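Flastholm Board Parts, data card

Version note: December 2019. Replaces the October draft.

Summary
Flastholm is a set of small blue and white parts used with a flat white board: pegs, cylinders, plates and a pulley-like wheel. The card covers the parts, their handling and the records kept with them. Board layouts are stored separately under Fundow.

Contents
parts/ – one record per part, 71 records
layouts/ – 601 layouts, plain text
notes/ – handling notes by Raquel Vilela and Chak-lun Lu

Naming
A part is named by color, type and serial, in that order. Plates are named by size first (small, large). A peg keeps its name when it is moved to another plate. Cylinders and pegs are separate types, even where the diameters match.

Board in use
The board lies flat on a dark tabletop. The wheel goes toward the far end, with its hub and loop facing up. 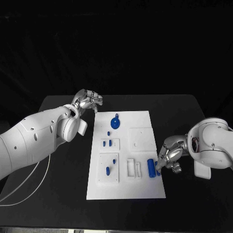
Blue wheel near the far end of the board, small blue peg just below it.
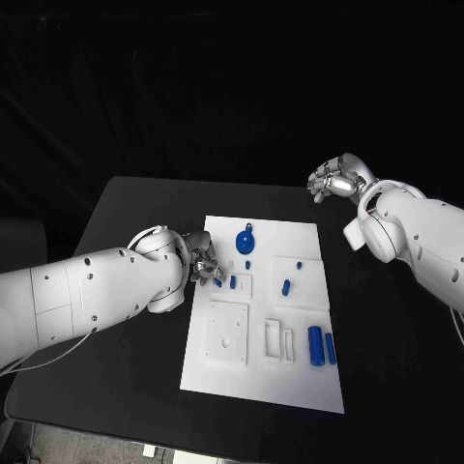
Layout files
Each file lists the plates first, then the parts on each plate, then anything placed directly on the board. Position is given from the near left corner. Orientation takes one of three values: upright, lying, slanted. A part that leans but still touches its slot is entered as slanted. Empty slots are listed, with the part field left blank.

Known problems
Records made before the October draft use "pin" for "peg". The parser accepts both.
Layout 601 has no orientation values. Belmiro Henriques is re-entering them from the paper sheet.
The white pegs are hard to find against the board – check the plates before marking one as missing.

Handling
Store plates flat. Do not force a peg into a slot. Parts with a chipped edge go back to Duarte Mendes with the serial written on the bag.

Limits
The parts come from a single batch made in Grovville. Fit measurements should not be carried over to other batches.

Contact
Lurdes Mendes, parts and serials
Chak-lun Lu, layout files and parser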